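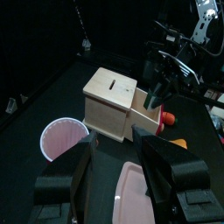
*Pine box with slotted lid, drawer open; toy carrot alongside.*

**Durnunden House and Riverside Trust**
Update on the flooding of the lower house and gardens, May 2019. The Trust has received many enquiries and will answer the main ones in this thread.

---

The River Nurka entered the grounds overnight and reached the kitchen wing before daybreak. Water stood in the wing to a depth of 46 centimetres. The great hall, the chapel and the upper rooms were not affected.

---

Durnunden House will remain closed to visitors until further notice. The upper car park and the public footpath to Flindulton are open. The lower path is closed between the weir and the walled garden, and walkers are asked to respect the barriers.

---

All visitors with tickets for the closed period will be refunded in full. There is no need to apply. Refunds will be made to the card used for the booking and should arrive within 10 working days.

---

Members have asked whether the house is insured. The building is covered for flood damage. The gardens are not, and neither is the boundary wall on the river side. The cost of both will fall to the Trust's own reserves.

---

The wall lost a length of 62 metres. It is lime-built and will be rebuilt in lime, using the fallen stone where it is sound. We ask that stone is not removed from the field below the house.

---
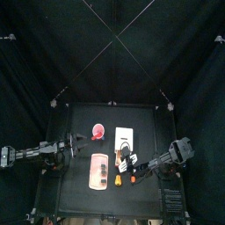 The roof of the old wash house is to be braced while its river wall is repaired. Our surveyor, Raghavendra Devadiga, has specified two steel cables running from corner to corner beneath the rafters. They will cross in a large X, in the manner of the two pale cables overhead in the photograph, and will be fixed to the existing wall plates. The work does not require any change to the slates.

---

Several residents have asked why the sluice at Huamán Mill was not opened sooner. The Trust does not own or operate the sluice. We have written to the mill's owners asking for their record of gate levels on the night, and we will publish their reply with their consent.

---

We have also asked for a meeting with the river authority about the silt bank below the weir. The Trust has raised this matter before. In our view the bank narrows the channel at the point where the water left it, and we would like it surveyed before the winter.

---

Wálter Yupanqui, head gardener, reports that the walled garden is under a layer of silt and that the box hedging may not survive. The espaliered pears are standing. Planting of the lower borders has been put back to September.

---

Sixty-one households in Flindulton were also flooded, and their needs come before ours. The Trust has made the stable block available for dry storage. Residents who wish to use it should ring the estate office, which is open on weekday mornings.

---

Offers of help with clearing the gardens are much appreciated. We cannot accept them until the ground has been tested and the bank made safe. Names may be left with the estate office.

---

The next update will be posted on this account once the surveyor's full report has been received. Enquiries from the press should be sent to the estate office in writing.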